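Room Attendant, Serviced Bedrooms (part-time)
Plalness, Dornero building

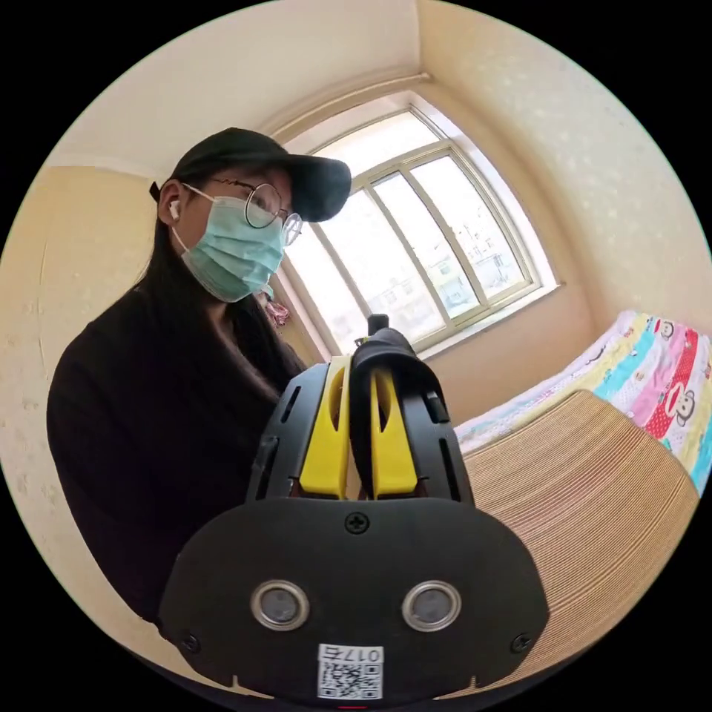
A small bedroom at Dornero. Cap and mask worn.

Plalness lets furnished bedrooms by the week and by the month. We need 2 room attendants to start in August. The post covers room turnover between lets and a lighter tidy during longer stays.

Duties
Strip and remake beds. Bag used linen by room number and take it to the ground floor store.
Dust sills, skirting and the tops of wardrobes, then vacuum, working from the window to the door.
Wipe marks from painted walls with a damp cloth. Scouring pads are not to be used on paint.
Put furniture back to the room plan kept inside the wardrobe door.
Record missing or damaged items on the Kao sheet before leaving the floor.

Hours and pay
Shifts run from 9.30 am to 2 pm. Pay is 605 per four-week period before deductions, paid in arrears. The Dornero building has 141 rooms on five floors and attendants are given one floor per shift. Travel between Dornero and the Anov annexe, a walk of almost 700 metres, counts as working time.

Requirements
Able to lift a folded single mattress topper and carry it up one flight of stairs.
Able to read and fill in a short written checklist in English.
Previous housekeeping work is useful but not required. The first four shifts are paid training alongside a floor lead.

Clothing
Plain dark top, long sleeves permitted. Flat closed shoes. Disposable masks and gloves are supplied from the linen store. Lockers are provided; bring your own padlock.

To apply
Send a short letter with your available mornings and one referee to Sena Mahama, Rooms Office, Plalness. Applicants called for a trial shift will be paid for it at the normal rate. State in the letter if you cannot work at the Anov annexe, where there is no lift.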